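Stonerbridge Residents' Handbook
Household Care: Dining Areas, Painted Walls and Wood Surfaces
Revised October 19, 2020

Residents of Stonerbridge are responsible for the routine care of the furniture and interior finishes in their homes. The guidance on this page applies to all 252 units, furnished and unfurnished. It replaces the care sheet issued with the Feltau leases.

Before you begin

Read the label of any cleaning product before use and test it on a hidden spot. Do not mix products. Bleach must never be combined with ammonia or with vinegar. Open a window when using anything with a strong odor, and store all cleaners in their original containers, out of the reach of children.

Dining tables

Dust the tabletop with a soft, dry cloth before wiping it. Grit left on the surface will scratch the finish when rubbed. For everyday cleaning, use a cloth dampened with warm water and a few drops of dish soap, wring it out well, and follow the direction of the grain. Dry the surface right away.

Light-colored tops show coffee, tea and tomato stains sooner than dark ones. Blot spills promptly. If a stain remains, apply a paste of baking soda and water with a fingertip, leave it for two minutes, and wipe it off with a damp cloth. Scouring pads and powdered cleansers should not be used on any finished top.

Use trivets under hot dishes and coasters under cold glasses. Attach felt pads beneath lamps, bowls and plant pots, and empty plant saucers after watering. 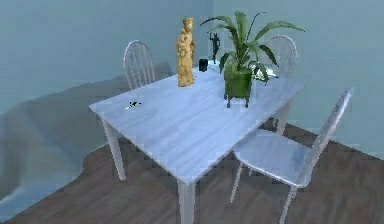 Chairs with spindles

Spindled backs collect dust where each spindle enters the rail. A clean, dry paintbrush with soft bristles will reach these joints. Work from the top rail down to the seat, then wipe each spindle with a damp cloth. A cotton sock worn over the hand is a practical substitute and covers all sides of the spindle at once.

Check every chair for loose joints in April and again in the fall. Place the chair on a level floor and press gently on opposite corners of the seat. A chair that rocks or creaks should be taken out of use until it has been repaired. Nails and screws should not be driven into a loose joint, as they often split the wood. Remove the old glue, apply fresh wood glue, and clamp the joint for the full period given on the bottle.

Felt pads on chair legs wear quickly. Replace them when they become thin or begin to shift.

Painted walls and inside corners

Dust walls from the ceiling down with a dry microfiber mop. Wash them only where needed, using a soft sponge and a mild soap solution, and work from the bottom up to avoid streaks. Rinse with clean water and pat dry. Flat paint marks easily when rubbed, so use light pressure.

Inside corners call for particular care. Cobwebs should be lifted away with a dry brush; a wet sponge will smear them into the paint. Where two walls are painted in different shades, keep a separate cloth for each wall. Hairline cracks along a corner are common during the heating season and may be filled with paintable caulk:

1. Brush out loose paint and dust.
2. Apply a thin bead of caulk along the crack.
3. Smooth it with a damp finger, using one long stroke.
4. Allow it to cure as directed on the tube before painting.

Cracks that return after filling, or that are wide enough to admit a coin, must be reported to the Kotian maintenance office at extension 341.

Leave a small gap between furniture and the wall to let air circulate and to prevent scuffs.

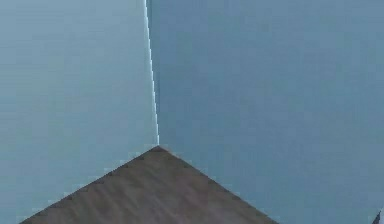 Brown and dark wood surfaces

Dark finishes show dust and fingerprints readily. Wipe them weekly with a barely damp cloth and buff dry. Furniture polish is seldom needed; a small amount of paste wax once or twice a year is enough for most waxed pieces. Do not apply wax over a surface that has been treated with oil.

White rings are usually caused by moisture held in the finish. Allow the surface to dry overnight before attempting any treatment. Black stains have normally reached the wood itself and require refinishing.

Reporting damage

Damage to furniture supplied with a unit should be reported within 14 days. Include the unit number, the item affected and the date on which the damage was noticed. Forms are available at the Skeltanon Street entrance and may be returned to the same desk.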